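Notas do orador: Tolerâncias e ligações em fachadas pré-fabricadas de betão

Duração prevista: 22 minutos, mais perguntas. Diapositivos na versão de dezembro. Se a sessão anterior se atrasar, saltar os diapositivos 9 e 10.

Diapositivo 1. Título
Apresentação breve. Agradecer a Rehema Obura a revisão dos cálculos das ancoragens. Indicar que o caso de estudo é o edifício Hovenon, em Jollville, e que os valores apresentados são os desse projeto. Não devem ser transpostos para outra obra sem verificação.

Diapositivo 2. Âmbito
Painéis de fachada não estruturais, suspensos da laje, com ligações metálicas reguláveis. Ficam de fora os painéis portantes, os painéis sanduíche com conectores compósitos e as soluções em GRC. Quem trabalha com GRC tem questões próprias de retração e de fixação da armação; remeter para o período de perguntas.

Diapositivo 3. Três fontes de desvio
Fabrico, implantação da estrutura, montagem. Somam-se na junta e na ligação. O desvio de fabrico é o mais pequeno dos três e o mais bem documentado, porque a fábrica mede todas as peças à saída do molde. O desvio da estrutura betonada in situ é o maior e é quase sempre conhecido tarde.
Explicar a diferença entre soma aritmética e combinação quadrática. Na ligação usa-se a soma aritmética: uma ancoragem sem curso suficiente não se resolve com estatística. Na largura da junta aceita-se a combinação quadrática, desde que o mástique tenha capacidade de movimento compatível.

Diapositivo 4. O levantamento da laje
No Hovenon o bordo da laje foi levantado piso a piso antes de fechar os desenhos das consolas. Foram registados 867 pontos. Destes, 633 estavam dentro do intervalo que a ligação-tipo absorvia sem alteração. Para os restantes previram-se calços adicionais ou uma consola de maior alcance.
Mostrar a planta com os desvios. Chamar a atenção para os cantos: a cofragem abre nos cantos e o bordo sai para fora. Deixar o diapositivo no ecrã o tempo suficiente para lerem a legenda.
Pergunta habitual: quem paga o levantamento. No Hovenon estava no contrato do empreiteiro geral, com entrega em ficheiro de coordenadas e não em PDF.

Diapositivo 5. A ligação-tipo
Quatro pontos por painel. Dois inferiores transmitem o peso próprio; dois superiores travam apenas para fora do plano. Nunca distribuir o peso por mais de dois pontos: o terceiro apoio ou não carrega ou descarrega um dos outros, consoante a flecha da laje.
Regulação nas três direções:
Vertical: parafuso de nivelamento.
Perpendicular à fachada: furo oblongo na consola, com anilha serrilhada.
Paralela à fachada: calha embebida na laje.
Insistir na anilha serrilhada. Um furo oblongo na direção da força, apertado só por atrito, não é uma ligação para cálculo.

Diapositivo 6. Excentricidade
O alcance da consola entra diretamente no momento na calha. Cada calço colocado atrás da consola aumenta o braço. No Hovenon o limite foi fixado em 15 mm de calços; acima disso, mudava-se a referência da consola. O limite ficou escrito no desenho de montagem, junto ao pormenor, e não apenas na memória descritiva, que não chega à plataforma elevatória.
Escrever no quadro a expressão do momento, se houver quadro.

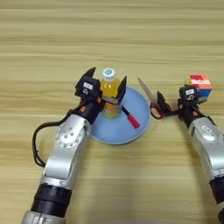

Dois braços robóticos sobre um tampo de madeira clara; a pinça da esquerda está aberta, com um dedo de cada lado de uma garrafa de plástico.

Diapositivo 8. Juntas
A largura nominal da junta decorre de quatro parcelas: movimento térmico do painel, deformação diferida da laje, desvio de fabrico, desvio de montagem. Pedir à plateia que não parta da largura desejada pela arquitetura para depois ver o que sobra.
Painéis escuros a poente: considerar a temperatura de superfície e não a do ar.
Junta horizontal: a flecha de longo prazo do bordo da laje fecha a junta por baixo do painel suspenso do piso superior. Verificar para a diferença entre pisos consecutivos. A deformação absoluta de um só piso dá um valor sem utilidade.
Mástique em dupla barreira, com câmara ventilada e drenagem. O cordão interior aplica-se antes de o painel seguinte tapar o acesso; confirmar isto na sequência de montagem.

Diapositivo 9. Sequência de montagem (opcional)
Montagem por pisos ou por prumadas. Por pisos, os erros de alinhamento vertical detetam-se tarde, mas a laje recebe carga de modo uniforme. Por prumadas, a grua trabalha melhor e a flecha do bordo fica irregular até ao fecho. O Hovenon foi montado por pisos.
Nivelar, travar em cima, verificar, apertar. Reverificar o nível depois de carregado o piso completo.

Diapositivo 10. Elementos de elevação (opcional)
Casquilhos de elevação da Bjarnason, sistema de calhas Pumer. Referir que são os que a fábrica tinha em uso; não entrar em comparações. O ângulo dos cabos altera a força no casquilho, e a desmoldagem condiciona mais do que a elevação em obra, dada a aderência ao molde e a idade do betão. A resistência à data da desmoldagem deve constar da ficha da peça.

Diapositivo 11. Erros recorrentes
Calha embebida deslocada para a zona de armadura densa, com ancoragens dobradas em obra para caber. Rejeitar sempre.
Parafuso superior apertado a ponto de impedir o deslizamento vertical. O painel passa a acompanhar a laje de cima e fissura junto ao casquilho.
Calços de plástico deixados na junta horizontal depois da regulação. Transmitem carga ao painel inferior.
Desenho de fabrico aprovado com cota ao eixo da junta e desenho de montagem com cota à face do painel. Escolher uma referência e mantê-la.

Diapositivo 12. Documentação
Por painel: ficha dimensional, idade e resistência na desmoldagem, posição em fachada, referência das quatro consolas, altura total de calços por ponto, binário de aperto. Quem faz a inspeção anos mais tarde precisa sobretudo da altura dos calços e raramente a encontra.

Diapositivo 13. Perguntas
Ter à mão: folha de cálculo do momento na calha, planta dos desvios do piso 3, pormenor da junta de canto.
Se perguntarem por resistência ao fogo das ligações: depende da exigência do compartimento e do recobrimento da consola; no Hovenon as consolas ficaram protegidas pela betonilha, com exceção dos cantos, tratados com placa.
Se perguntarem por sismo: as ligações superiores têm de admitir o deslocamento entre pisos no plano da fachada. Voltar ao diapositivo 5 e mostrar o furo oblongo horizontal.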